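Nonprofit Leadership, Unit 6 Handout: Bringing Your Board Along

Welcome back, everybody! Last time we talked about staff, and so many of you asked about boards that I've moved this unit up (the grant budget reading can wait until February).
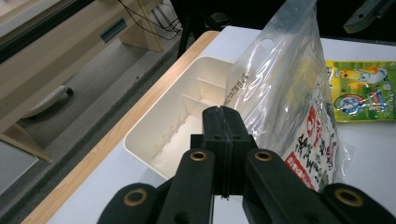
Black gripper with its fingers together, over a white tabletop.

Let's begin with the Tusport merger, which you read for today. Two small family service agencies, 55 employees between them, and a board that first heard the full plan 14 days before the vote. You can imagine how that went. 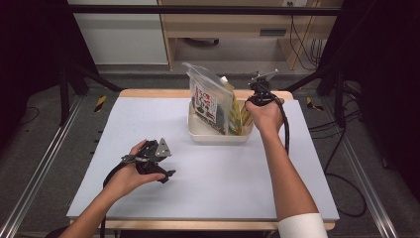 What I'd like you to notice is how polite everyone was. The minutes show hardly a question, and yet three members resigned that same season. Silence in a board meeting is very easy to mistake for a yes, and I've done it myself more than once.

Now compare Skandville, where the director set aside 30 minutes with each member before anything was put in writing. Slow, yes, and a bit tiring! But the worries came out early.
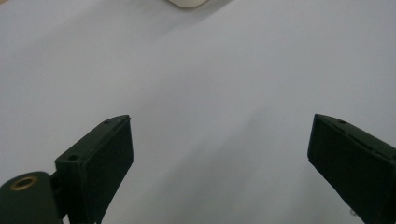 For your paper, pick either case and write 300 words on what you would have told the board first, and who should have said it. The Khoury chapter will help, especially the part on founders.
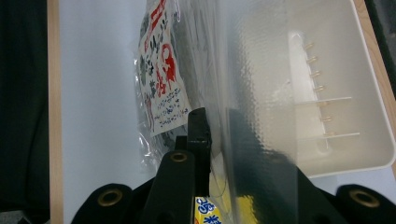 Clear plastic bag on a white tabletop with light wooden edges.

Next unit: Ritska and the volunteer question. Please bring your notes from today.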